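Against the Made Bed

My aunt could bounce a coin off her sheets. She told us this about once a visit, and as kids we believed her because we weren't allowed in the bedroom to check. I thought about her a lot this spring while I was reading a pile of housekeeping advice for no good reason except that I was avoiding my taxes. Every one of those articles starts the same way. Make your bed. Do it first, before coffee, before the phone, and the rest of the day will fall in line behind you.

I don't buy it. I've been making my bed and not making my bed for most of my adult life, in long stretches of each, and I can't find any connection between the state of the duvet and the state of me. I got laid off on a made-bed day. I met my wife on a day when the bed looked like something had been hiding in it.

Let me be fair to the other side, because I'm married to it. Sointu grew up in a house where you aired the bedding every morning and put it straight by breakfast, and she finds a smooth bed restful. She comes home, sees it from the hall, and her shoulders drop an inch. I would never argue with that. If a thing makes your shoulders drop, do the thing. My complaint is with the people who took a small private comfort and turned it into a test of character.

You know the type of advice I mean. It's never just about the bed. It's about discipline, and small wins, and what kind of person you are when no one is looking. My friend Orest Onyshchenko went to a weekend for managers at some lodge called Kundatholm (he had to share a room, which he is still sore about) and the opening talk was an hour on bed making. An hour! They'd all flown in the night before and paid good money, well, their companies had, and a man with a headset told them that successful people make their beds. Orest raised his hand and asked about successful people who live in hotels. He says it got a laugh, but he also says he was put in the slow group for the afternoon hike.

I think what bothers me is how much of it is really about being seen. A bed is the one piece of furniture in the house that guests have almost no reason to look at. The couch, sure. The kitchen table, absolutely, and I'll wipe that thing down for anybody. But when I was a kid the rule was that company might "peek in," and so the bedrooms had to be ready for the peek. I don't remember a single peek. We made around 100 beds a month between us for a visitor who never came down the hall.

Then there's the stuff. A plain bed, two pillows and a cover, takes me less than a minute, and if that was the whole job I probably wouldn't be writing this. It's the build-up that gets you. The shams, the bolster, the little square pillow with a word on it. The folded throw across the foot that no one may use for warmth. Last December we stayed with some very kind people who had so many cushions on the guest bed that we had to stack them on the floor at night, and in the morning neither of us could remember what order they went in. We stood there whispering about it. Sointu had thought to take a picture the night before and I have never loved her more.

I did write a shorter version of this for our neighborhood newsletter, and I heard back from more people than I've ever heard from about anything, including the piece on parking. Siu-ming Tsao wrote to say that she makes hers every day and that I sounded tired. Riku Katayama wrote that he sleeps under a sleeping bag, unzipped, and has done so since college, and that on laundry day he just shakes it. I admire Riku but I couldn't live like that. Ming-te Wei sent me a long and thoughtful letter about his mother's quilts, which I've kept, and which came closer to changing my mind than anything else. His point was that you straighten a quilt because somebody sewed it. That's a good reason. It's a much better reason than the man with the headset had.

And to be clear about where I stand, I like a bed in the middle of the day with the cover all in hills and something left lying on it. It looks like a place where people live. 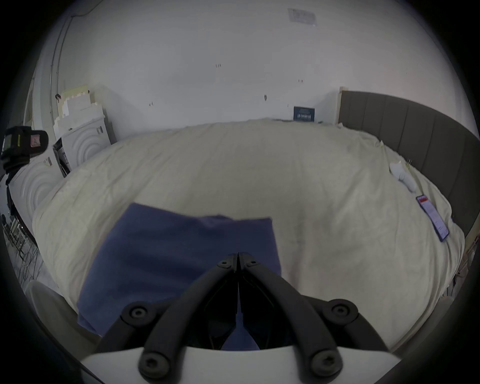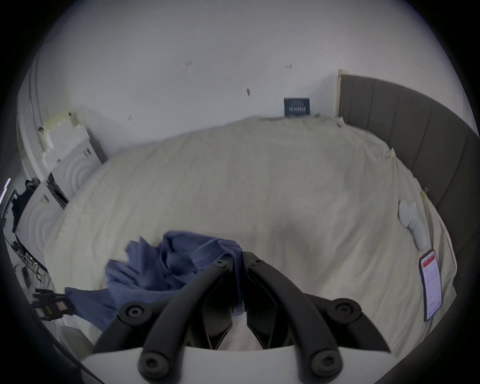
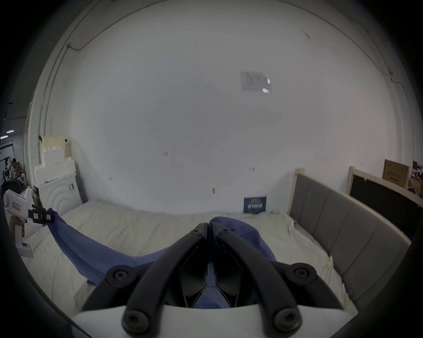
A cream duvet in the first two, and plenty of navy blue in the first and the last.

The other thing a bed is good for, if you leave it alone, is work. I fold on it. I sort on it. I pack on it, badly, with everything laid out and the suitcase open at the foot. My father did the household bills on his, sitting cross-legged in his socks with the envelopes fanned out, and I'm convinced he paid them with less swearing there than he did at the desk. Once a bed has been tucked and plumped you start to treat it like a stage, and then you find yourself folding shirts on top of the dryer with one elbow in the detergent.

So what do we do at our house? We've got a deal. Sointu makes it when she's up last and I leave it when I am, and neither of us says a word. On Sundays we change the sheets together, and that part I'd defend against anybody. Clean sheets are worth the trouble. I'm even fussy about it. I want the fitted one pulled tight at all four corners and I want the windows open while we do it, in any weather, and she thinks that's ridiculous and tells me so.

My aunt, by the way, came to stay with us a few years back, when she was getting on a bit. I'd worried about it for days. I ironed a pillowcase. The first morning I walked past her door and it was wide open, and the covers were in a heap in the middle of the mattress with her reading glasses and the crossword on top. She caught me looking. She said she'd be getting back in after lunch and she didn't see the point.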